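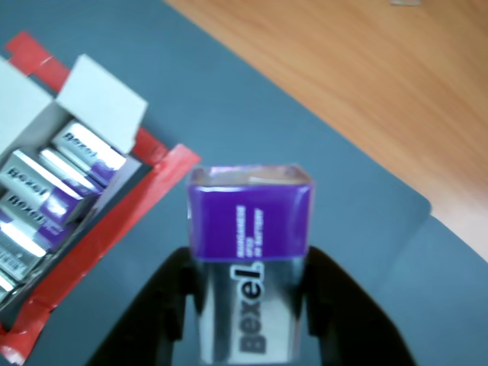 A 9-volt battery with a Bexel label.

Kirkbridge says battery bins will cut trash fires. Where are the numbers?

Sep 28, 2019

Kirkbridge will put battery drop-off bins in 26 stores and libraries next month, and the city says the plan will mean fewer fires in its garbage trucks. It has yet to show why anyone should believe that.

The city counted 7 truck fires in the year ending in May. Asked how many were started by batteries, the public works office said the cause was "not always recorded." It could not name one that was.

Haslam, the hauler that will empty the bins, points to Loltham, where it ran the same program. Residents there turned in 329 pounds of batteries in three months. That sounds like a lot until you ask what share of the town's used batteries it was — a figure Haslam does not have.

"We'd all like fewer fires," said Kieran Yeoman, who runs a hardware store on Ellum Road and agreed to host a bin. "I just want to know who picks up when the thing is full. They told me every two weeks. They told me that about the paint cans, too."

People are asked to put tape over the ends of 9-volt batteries before dropping them off. The city has no plans to check, and the bins will not come with tape.

The contract runs for a year. The city has not said what result would lead it to drop the program.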